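Search Search this site Menu News and Press Contact

Press Release
Last updated: September

Wundbridge Public Library to Reopen Its Second-Floor Study Rooms This Fall, With Longer Hours and a New Homework Program

WUNDBRIDGE - After a long summer of plaster dust and a great deal of patience from the people who use our building every day, the Wundbridge Public Library is delighted to announce that the second floor will open again this September. Visitors will find the reading room brighter than they remember it, the study rooms back in service, and a new after-school program called Stunar waiting for any student who could use a quiet chair and a friendly hand with a math problem.

The second floor has been part of life in Wundbridge for longer than many of us have been alive. People have studied for nursing exams up there, written wedding toasts, filled out first job applications and (we know, because they have told us) taken the occasional nap beside the west windows. When the old heating pipes finally gave out and the floor had to close, we heard from 230 households who wrote, called or stopped at the front desk to ask when it would be back. We kept every one of those notes, and several of them shaped what you will find when you come upstairs.

The most common request by far was for more places to sit and work. The floor now has 126 seats, among them the big shared tables near the local history shelves, single desks along the north wall, and a group of soft chairs that were carried up from storage and given new covers. The shared tables are meant for spreading out, so please do bring the whole stack of books. The single desks are first come, first served, and the study rooms can be reserved for up to two hours at a time by calling or asking at the desk downstairs.
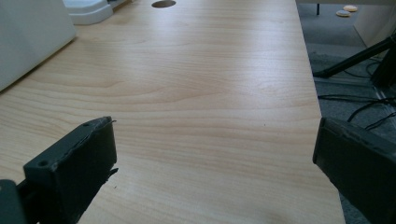
Power was the second thing people asked for, and they asked for it with some feeling! Anyone who used the old floor will remember the daily hunt for the one good outlet behind the atlas case. The building was wired at a time when a reader needed a lamp and very little else, and it took our electricians most of the summer to run new lines without disturbing the original woodwork in the hall. There are now outlets within easy reach of every table, and the wireless signal has been improved in the back corners where it used to drop away.

The work was carried out by Westerberg, a building firm from just up the river that has cared for older public buildings in our county for many years. Their crew started early each morning so that the noisiest jobs would be finished before story time, and on more than one occasion they stopped altogether when a class visit ran long. We are grateful to them, and so are the preschoolers, who waved at the lift truck through the windows all through the season and were quite sorry to see it go.

Stunar, the new homework program, will run on school days from 3:30 p.m. until 6 p.m. in the two larger study rooms. It is free, it is open to students in grades four through twelve, and no sign-up is needed. Retired teachers and older students from the high school will be on hand to help with reading, math, science and the kind of long writing assignment that seems to grow larger the closer it gets to being due. Families are welcome to stay. Younger brothers and sisters may use the children's room downstairs, where there will be crafts on most afternoons, as long as an adult stays with them.

The library will also stay open later. Beginning with the reopening, the whole building will close at 9 p.m. on four evenings a week, which we hope will be a real help to people who work during the day and to parents who only get an hour to themselves after supper. The full schedule is posted at both entrances and can be picked up on a bookmark at the front desk.

While the floor was closed, 810 local history items were moved to the basement, looked over one at a time, and given fresh labels and better boxes. They include town meeting reports, school yearbooks, church suppers remembered in cookbook form, and a much-loved run of the old mill newsletter. All of them are going back upstairs. A new catalog system from Pronano will make them easier to find by street name or family name, and staff will gladly show anyone how it works. If you have tried to trace a house or a grandparent in our collection before and gone home disappointed, we would love for you to try again.

A small celebration is planned for the first morning. Doors open at 10 a.m., with coffee and cider in the front hall, a short welcome on the stairs, and tours of the second floor every half hour until early afternoon. The Wundbridge Middle School string group has kindly agreed to play. The elevator will be running, and anyone who would like extra help getting upstairs can let the front desk know ahead of time.

We do ask for a little patience in the first few weeks. Some of the new window shades are still on order, the drinking fountain by the stairs will be finished later in the fall, and it may take us a while to get every last book back where it belongs. If something you need is missing from the shelf, please ask. It is very likely sitting on a cart nearby.

About the Wundbridge Public Library

The Wundbridge Public Library serves the town of Wundbridge and its neighboring villages with books, music, films, public computers, children's programs and a local history collection. Library cards are free to all residents, and visitors from out of town are welcome to read and study in the building during open hours.

Members of the press who would like to see the second floor before the reopening are invited to call the library's main desk to arrange a time.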